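Garment week, part two: swapping fingers and a camera

January 11, 2018

I promised a comparison of the two grippers once both had been through the same job, and now they have! The job is taking hangers off a clothes rack and putting them back. It sounds dull, and I have had more fun with it than with anything since I first got the arm moving.

First up was the Clasow, a plain two-finger parallel gripper with flat rubber pads. I gave it 103 tries. It's quick and it closes exactly where you tell it to, but a thin wire hook is a mean target for flat pads. If the hook sits a little off center it swivels, the whole hanger swings around, and the shirt goes with it. Grabbing the wood just under the hook went much better (I should have started there).

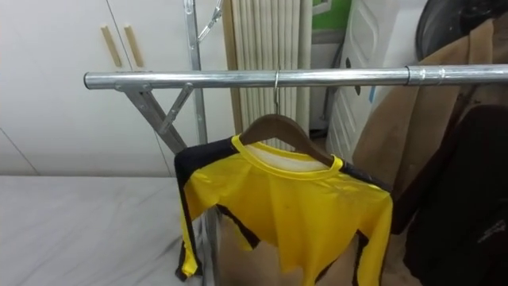 The Skerby has curved, softer fingers, and it forgives a lot more. It can come in slightly crooked and the hanger still settles into place. It's slower to close, though, and bulky enough that I worry about it whenever clothes hang close together. Coats are the worst, they fill up every bit of room the fingers want!

Then there's the camera. Shiny metal and depth sensing don't get along, and my old one kept leaving holes wherever the rail should be. I moved to the Rarkura and turned the exposure down by 20 percent, and the holes mostly closed up. Bright clothes come through great. Very dark fabric is still patchy, so I'm picking by the hanger and ignoring the cloth for now.

Everything runs on the Mallet controller, same as before. I changed 8 settings between grippers, nearly all of them speed and force limits, and the log is up to 2782 lines if anyone wants to dig through it with me.

For now the Skerby stays on the wrist. In February I want to try the Clasow again with a notch cut into the pads.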